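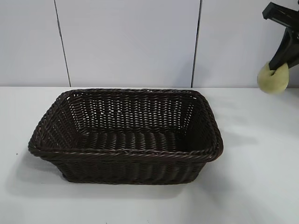 The Bread Basket Problem

November 23, 2020

I have been looking for a basket for the kitchen table since June. The old one was a wire thing that left marks on everything and tipped over if you put the rolls in on one side. Corina Pîrvu took it for her garden shed, and after that we ate bread off a cutting board.

I wanted something dark, with sides that lean out a little so you can get your hand in. I found one at Plarnley, on the bottom shelf behind the place mats. It is a very dark brown with a braided rim. The weave looks like wicker but I think it is synthetic, and for bread and crumbs I would take that over the real kind. They had 2 left and I bought one.

Blair thinks it is too dark for our kitchen. I like it against a white table. 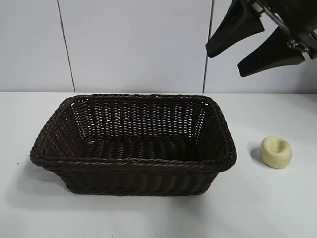 What goes in it

Rolls, mostly. I bake 11 at a time because that is what the pan holds if I don't want them stuck together. They don't all fit in the basket in one layer, so a few go on top. A cloth napkin goes in first. I cut mine from an old tablecloth and hemmed it on the machine, badly.

When there are no rolls it gets clementines, or the mail. Delia Furtună keeps hers by the front door for gloves, and I may end up doing the same when it gets colder.

Cleaning it

The walls are an open weave, so crumbs find their way into the gaps. I turn it over above the sink and knock on the bottom, then go along the inside with a dry pastry brush.

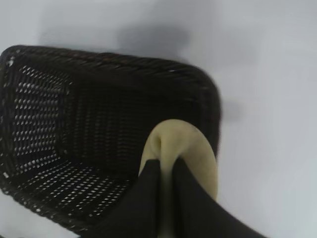
The braid on the rim takes longer than the rest. An old toothbrush works there, with a drop of dish soap if there is butter on it. Then I wipe it with a damp cloth and leave it upside down on the rack overnight.

I do this every couple of weeks. Next I need to hem a second napkin so that one can be in the wash.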